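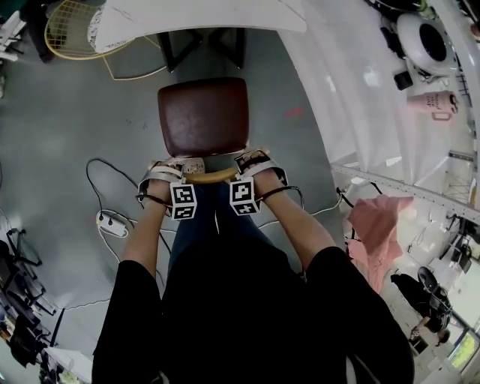 Jirkton wrote: Same fault on our side after the May update. Scans beep, the count goes up on the handheld, and then nothing posts to the stock table until the cradle is power cycled.

Support > Fledard Stock > Handhelds > Sync errors

Ticket 281 - Handheld scans accepted but not posted
Status: closed, workaround in place

Setup: Tokarz handheld, firmware 3, charging cradle on USB, Fledard Stock on a Visow server. Local queue enabled.

Symptom: queue stops at 142 entries. The handheld keeps accepting codes but drops them without a message. The log shows error 116 on the cradle port.

Tried so far:
- New USB cable. No change.
- Queue cleared by hand. Works for one shift, then stops again.
- Power saving turned off for the port. No stop since.
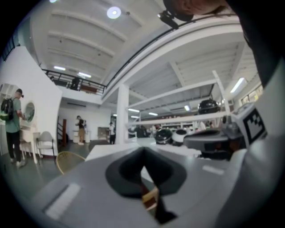 Error 116 is a port timeout and has nothing to do with label quality. Several replies mixed the two up, so check decoding on its own first. Scan in offline mode and watch the raw field. Use a label with hard contrast and square edges; a blocky black-and-white pattern like the marker on the right-hand housing is the sort of print to aim for, as far as contrast goes. If the raw field fills, the reader is fine and the fault is further down - port, driver or server.

February 9, 2020: power saving setting moved into the default install profile. Older installs need the change made by hand. Entries already dropped cannot be recovered and must be scanned again.

Related tickets
Cradle not detected after sleep
Duplicate rows after queue import
Visow server: changing the port timeout
Handheld clock resets when battery is removed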